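3.2 Basket placement and the loading task

Participants in the household strand were observed over 10 weeks, each using a front-loading machine at floor level. Following Tanui, loading was treated as one task with two stations, the basket and the drum. Baskets stood on the floor at the machine in 76 of the recorded loads – a habit most participants described as long settled. Peixoto coded the position of the door separately.
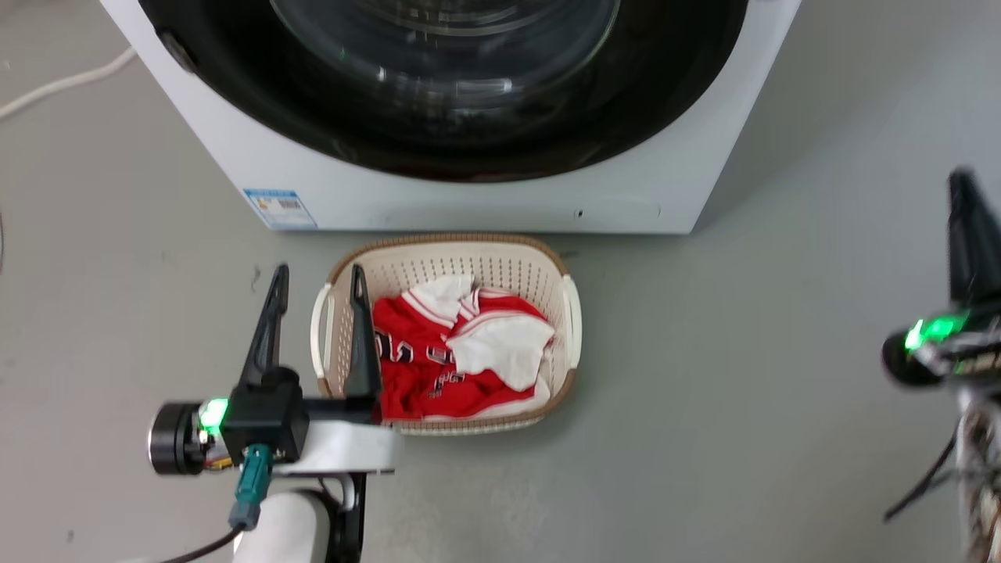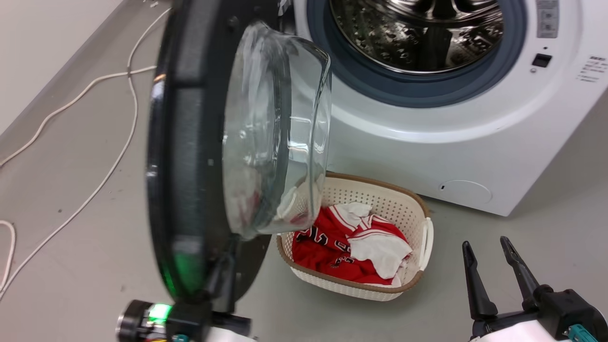 Figure 8. Laundry basket on the floor by a front-loading washing machine.

Reaching down to a floor-level basket was the movement participants complained of most often. Several had tried a stool or a low shelf and given it up within the first month. Loads made up of sportswear were coded with mixed colors.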